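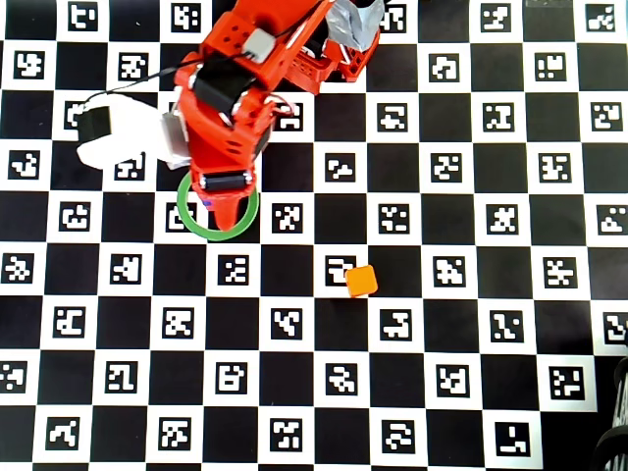
Chore robots (can they do the work yet?)

A chore robot is any machine meant to take over the small physical jobs people do at home or at a workbench, like picking up, sorting, folding and putting away. I've been keeping this entry going since December, and the short answer to the question in the title is still "a little, on a good day, on a table."

Background

Washing machines and dishwashers are robots in a loose sense, and they're great! But they work because we carry everything to them. The carrying is the part that's left over, and it's mostly hands. Hands are hard. My old Pileck vacuum will happily cross a floor for 70 minutes and then stop dead at a sock, and picking up that sock is pretty much the whole subject of this article.

Tabletop arms

Most of the hobby and classroom work happens on small arms, often with 3D-printed parts, that reach for simple things: cubes, rings, cups. It looks like a toddler's game (my sister said so, and she has toddlers), but a ring is a sneaky object. It lies flat, it's thin, and a finger that comes down a bit off will push it along the table or miss it and poke the hole. A cube at least has sides to squeeze.

Printed markers help a lot. A camera can spot those blocky black-and-white squares and use them to work out where things are, so people cover the work area with them.

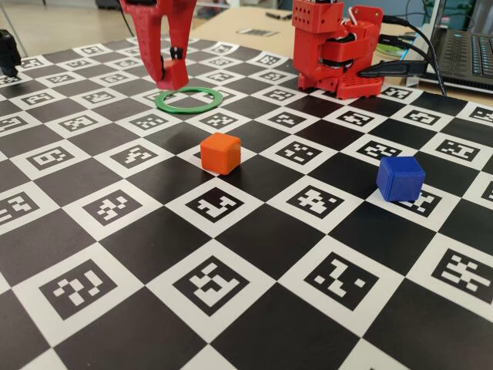 The catch, of course, is that my kitchen isn't a checkerboard. Hwa-young Myung, who wrote the Korine handbook I learned from, calls this "the tidy table problem," and I've borrowed the name ever since. Move a lamp, swap the cube for a crumpled dish towel, and a program that did fine all morning can go to pieces.

Shop floors

Here the news is better. Ronden, a parts packer, had 2 arms sorting caps into trays when I last checked, and its May 2018 newsletter gave a count of 3,040 trays for one run. Same caps, same trays, same light. Mi-kyung Ji on the packing side told me people still handle the mixed boxes, and she didn't expect that to change soon.

At home

Folding is slow. Loading a dishwasher is slower, and wet glasses scare everybody. The Shim towel folder wants each towel laid out flat first, and by then I'd have folded it myself.

See also: grippers, marker tracking, robot vacuums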